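Selora bench cell package, worth the subscription?

tmarsh_cnc
Looking at the Selora sim license for a vise-tending job. Rizk quoted us 981 a seat per year, 2 seats minimum. Has anyone run it against a real cell?

offset_g54
We have had it since February. Reach checks are good. Contact is weak – small blocks creep on the plate if you leave the solver at default.

lowgear
Disagree on contact. Set substeps to 4 and the creep goes away. Load time is the real problem, almost 204 seconds on our machine.

offset_g54
Substeps at 4 helped with blocks. It did nothing for round stock in the vise. Renders from our cell model, wrist view first:

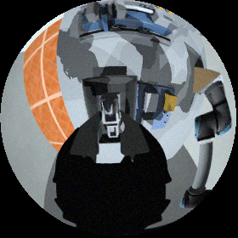
Two from above the table, same arm and blocks:

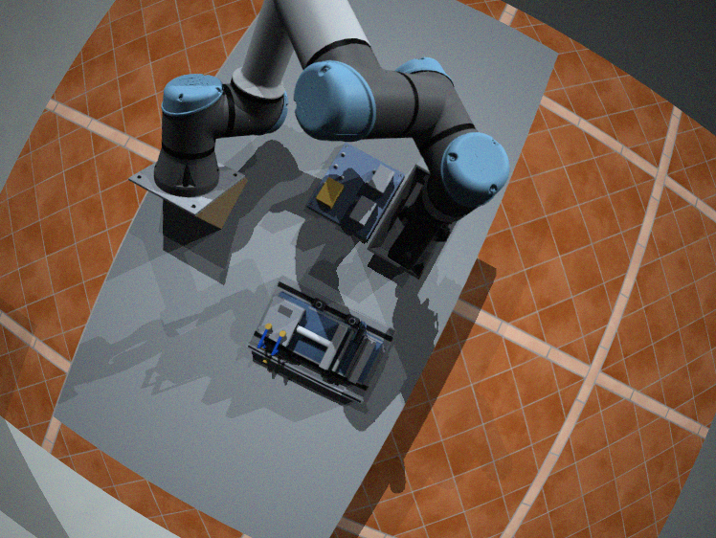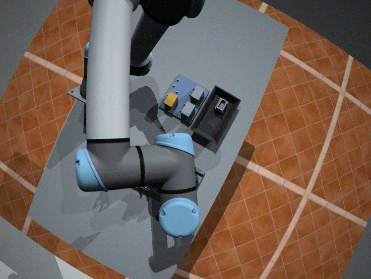

The wrist camera model is the part I would pay for. Brostora charges extra for fisheye and you still calibrate it by hand.

lowgear
Brostora also exports straight to Omorach controllers. Selora needs a converter for that.

tmarsh_cnc
We are on Omorach, so that matters. Does the converter keep tool offsets?

lowgear
Position yes, rotation no. Re-enter it after every export.

tmarsh_cnc
OK. Asking Rizk for a trial seat on Tuesday.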